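Second progress report: Evening meals and reading room, Utar neighbourhood
Submitted to the Felitz Fund
Prepared by Nattawut Kamolrat, project coordinator
2018-01-08

1. Period covered

This report covers the second part of the grant. The first report ended with the opening of the kitchen. I will not repeat the details of the building permit here, as it is closed and the papers are with your office.

2. Meals

In this period we served 1635 evening meals. This is more than we planned in the budget. The growth came mostly in November, when the rain was heavy and many parents were coming home late because the river road was closed. The children ate first and then stayed with us until someone could fetch them.

The menu is still simple: rice, one soup, one vegetable dish, and fruit when the price is good. We tried fish two times. The children liked it but the small ones needed help with the bones, and we did not have enough adults at the tables. We will wait with fish until we have more hands.

The electrician has finished the work on the inside lights which was listed as open in the last report. His final invoice was lower than the quotation and the difference stays in the repair line.
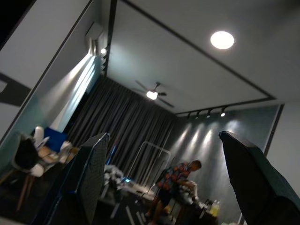

The gas supply was a problem at the beginning of the period. Our supplier changed its delivery days without telling us, and on one evening we had to serve cold food. We have now moved to Matsuda, a small shop near the market, and they keep one spare bottle for us. The price is a little higher. I have put the new price in the budget table from this month on.

3. Reading room

There are now 56 children registered in the reading room. Not all of them come each evening, and the older ones stay away when they have school tests. We have 20 places to sit, so on busy evenings we make two groups: one eats while the other reads, and then they change. It works well enough, but the change takes too long and it is noisy.

The book lists which we agreed with you were ordered in full. Part of the order arrived with the wrong language level, and the bookseller Givent has accepted to exchange these books. I expect the new ones before the end of the school term.

One thing I did not expect is that some grandmothers come with the children and want to read also. They ask for larger print. I would like to use a small part of the book line for this, if you agree.

4. Food donations

Since the first report we also ask shops and families for food which can be kept or used on the same day. Bread is easy to get. Oil and beans are difficult, and we still buy nearly all of these ourselves. What is given to us is written in the kitchen book on the day it comes, and what is too old is written there also.

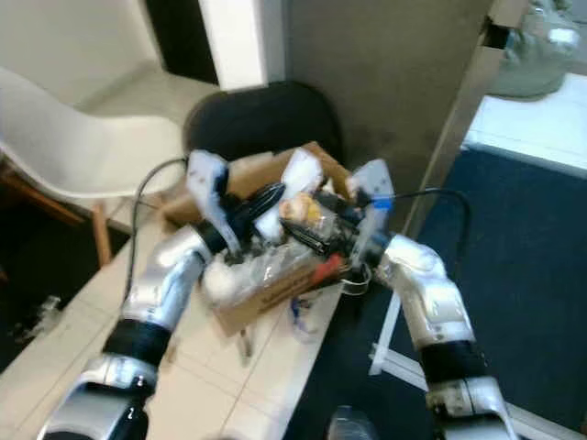 Cardboard box of mixed items, with a wrapped bread roll near the middle.

We had a discussion with the parents about sweets and sugared drinks. Some parents do not want them at the evening meal. We decided to keep them for birthdays and holidays, and the donors have been told in a friendly letter.

5. Staff

The project now has 4 paid staff, all part-time. Our second cook left in the middle of the period for a hotel job with better pay. I was sorry to lose her but could understand her decision. The new cook started after two weeks and has already finished the food hygiene course.

6. Money

Spending is within the total budget. Food is over its line and transport is under, mainly for the reason that we stopped hiring the van and now collect on foot or by motorcycle. I ask your permission to move the unused transport money to food. A signed request is attached with the receipts.

7. Next period

We will look for a way to make the change between the two groups faster, perhaps with a second serving table. We will also write down the kitchen rules on one page in both languages. The landlord has asked to meet us about the lease, and I will write to you separately after that meeting.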